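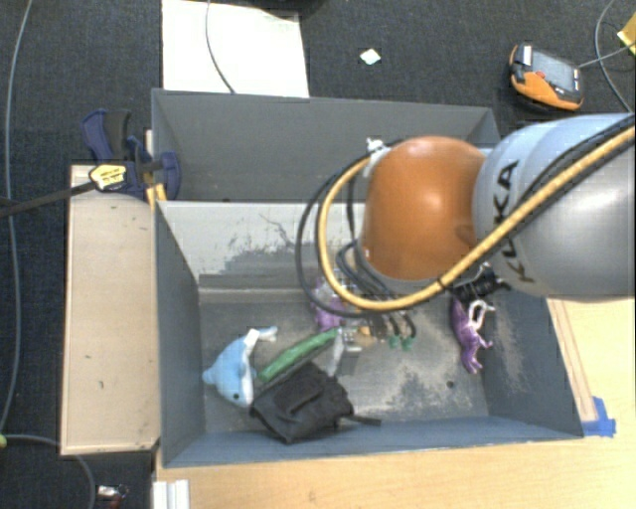

About Lurndale

Lurndale is a photography studio and picture archive on the ground floor of the old Bolger building in Sternmont. We shoot fashion, portraits and catalog work, and we look after prints and negatives for photographers and their families.

The studio was started in 2000 by Ebony Tuhiwai, who had spent eight years as a lighting assistant before she took on the lease. The first jobs were lookbooks for local dressmakers and headshots for theater actors. A magazine called Enside began sending us its fashion pages a few years later, and we shot those until it stopped printing. A lot of our regular clients still come from that time.

What we do

Most of our week goes to fashion and catalog shoots. We have two shooting rooms, one with daylight from the north side and one that can be blacked out completely. Both can be booked with or without one of our photographers. Hair, makeup and styling can be arranged through us, or you can bring your own team.

Portraits are by appointment. A sitting takes up to two hours and the price covers the sitting and the edit. Prints are ordered separately, and there is no minimum order.

The archive grew out of a single request. A retired photographer's daughter asked if we could store her father's negatives while she moved house, and then asked if we could catalog them. It now holds 2618 boxes of prints, negatives and contact sheets. We scan to order, handle licensing requests for the owners, and make exhibition prints in our own darkroom. Copyright stays with the photographer or the estate in every case.

Who we are

There are eight of us, including two printers and a full-time archivist. Ebony still shoots most of the fashion work and runs the portrait days. We take on one trainee each July for a year. It is a paid position, and applicants don't need a degree - a small set of pictures and a short letter are enough.

Visiting

The front room is a small gallery with around 100 prints on the walls, taken from the archive and changed twice a year. Entry is free and it opens at 10 a.m. The archive itself can be seen by arrangement, so please write first and say which photographer or collection you are interested in. Parking is behind the building, through the Bolger gate.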